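Moving Diary, Part Whatever

25 February 2019

Quick one, I have maybe half an hour before the soup is done. Yes we are still moving. Yes it's still Fernden. No we do not have a closing date that anybody will say out loud. Second week of March is the latest guess and the lender has gone quiet again, so who knows.

Got a few emails after the last post asking how we're fitting five rooms into three. Badly! But there's a sort of system now and I'll write it down while I remember it.

The kitchen

Did this first, which everyone told me not to do. I'd do it again. We've been living out of one pot, one skillet, four plates and the good knife for two weeks and I haven't missed the rest of it. The fondue set went. Both waffle irons went (two!! I don't even know). Kept my mother's pasta board even though it's as wide as the new counter. It will have to live behind the fridge.

Spices — threw out anything I couldn't smell with my eyes closed. That was most of the cabinet. There was a jar of cloves with a price sticker from the store on Arroyo that closed when I was in high school.

Boxes. I bought a bundle from the moving place in Jullthorpe, 60 dollars with tape, and they were fine, but the liquor store behind the post office gives them away and theirs are better for glasses. Already have the dividers in. Ask for the wine ones. Go in the morning, they flatten everything at noon.

Papers and pictures

Oh boy. This took nine evenings. My father kept every utility bill back to the first apartment, in order, with rubber bands that have now melted onto the paper. Shredded nearly all of it. Kept one from the year I was born just to see what they paid for heat.

Then the slides. Some 1000 of them, I stopped looking at them properly after the third carousel. Uncle Ermanno and the fish. Uncle Ermanno and a different fish. Lots and lots of mountains with no people in them and nothing written on the mount, so somebody's vacation, maybe not even ours. I got a quote to have the whole lot scanned and laughed and hung up. So what we did was hold each one up to the lamp, and if there was a face in it, it stayed. If there was only a mountain, out. Ended up with two shoe boxes. My brother wants a say before I throw the mountains away so they're sitting in his garage for now, where I assume they'll outlive us all.

The good find was at the bottom of the trunk. A little prayer book, in Italian, no cover, 1808 on the title page. Somebody has written in the margins in brown ink and I can't read a word of it. Called Concetta Sanna right away (my aunt, for the new people) and she said oh that, we used to press flowers in it. And sure enough there's a brown thing in there at page 145 that was maybe a violet. I'm not touching it. The book's going in my purse on moving day, not in the truck.

If anyone reads old Italian handwriting please write to me.

The garage

Skip the garage. I did. Next post.

OK one thing. If you have a Brerkix shelf unit, the kind with the clips, take the clips out and bag them BEFORE you move the uprights. I did it the other way and spent an afternon on the floor with a flashlight. You can't buy the clips on their own, I called. The man was very nice about it.

Also paint cans. The town won't take them wet. You can stir cat litter into them and leave the lid off and in a few days it's solid and goes out with the regular trash. We don't have a cat so I went and bought litter for the first time in my life and got asked what kind of cat.

Clothes and bedding

Saved for last on purpose, since it's the only part you still need every day. My rule, stolen from my sister in law, is that everything goes on the bed. All of it. Then you can't go to sleep until the bed is clear. Works great until about ten at night when you start shoving things back in drawers.

Three piles. Keep, church sale, rags. There was a fourth pile called Maybe and I got rid of the pile, and the decisions got a lot quicker. Rule two, if it needs a button and has needed a button since we bought this house, it's not getting the button. Rule three is Frank's and it is that you can't veto another person's T-shirts. I signed off on that one before I'd seen how many.

Sheets: two sets per bed and that's it. The rest wrap dishes and picture frames, saves a fortune on paper. Flannel is best. Old towels go around lamp bases. Pillowcases hold shoes. Winter coats stay on the hangers and go in a trash bag upside down with the hooks poking through, tie the top, done, hang them straight up at the other end.

Sweaters I roll. My aunt says fold. We're not discussing it anymore.

Don't pack the bedding you're sleeping in untill the actual morning. Put it in a clear bag and write FIRST NIGHT on it in huge letters and put it in the car with you. Same with towels, soap, toilet paper, and a shower curtain. Everybody forgets the shower curtain.
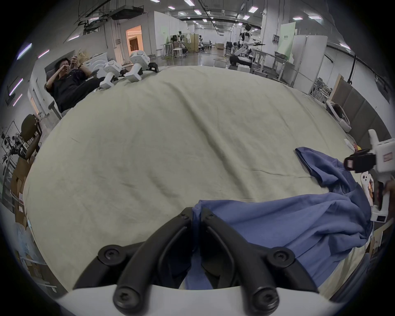

Still to do

Call the gas company again
Change of address, the real one, not the magnet
Give back the neighbors' ladder
Figure out if the couch goes around the landing in Fernden — measured twice, got two answers
Return library books (overdue, don't ask)
Piano???

Soup's boiling over. More next week, garage included, if the lender calls.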